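Jelix two-finger gripper, long-term review: good grip, poor fault handling

We fitted the Jelix to one of the small arms at our Burgate bench in September, replacing a Van Wijk unit with worn finger pads. The work is kitchen handling: cutlery, fruit, bread, small crockery. It has now logged 2346 grasp cycles, and it has stopped on a fault 42 times. Most of those were nuisance stops. Two were not, and they are the reason for the score at the foot of this page.

In both cases the gripper lost its data link while holding an object. The manual says the fingers should hold position until the link returns. They opened instead, and the arm carried on to its next waypoint because the controller had received no fault code. One spoon and one lemon were dropped. With a knife on the bench, even a plastic one, I do not regard that as minor.
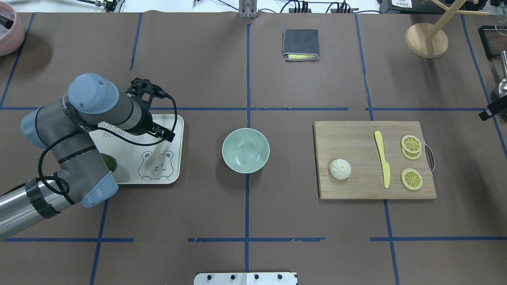 Faults and safety

The cables loop along the outside of the arm, with black tape bands near the joint on the lower segment. External routing makes inspection easy, but the loop near the wrist needs enough slack for full rotation and should not be able to catch on anything standing on the table. On our unit the link dropped whenever the wrist was turned past 185 degrees with the elbow low. I could repeat it by hand with the motors off, which points to the connector at the gripper end. A replacement lead from Pumitz with a longer strain relief cured the dropouts.

It did not cure the response to them. Pull the plug deliberately and the fingers still open. The current firmware has no setting for this. Our workaround is a watchdog in the controller that halts the arm if no status message arrives, but the object is still released.

Otherwise the hardware is sound. Force control is fine enough for a steamed bun, and the fingers pick up a thin spoon handle from a flat tray without scraping – something the Van Wijk never managed. Pad wear so far is slight.

Suitable for light objects over a flat surface with people kept clear. Not suitable for anything sharp, heavy or hot until the release fault is fixed.

Score: 2 out of 5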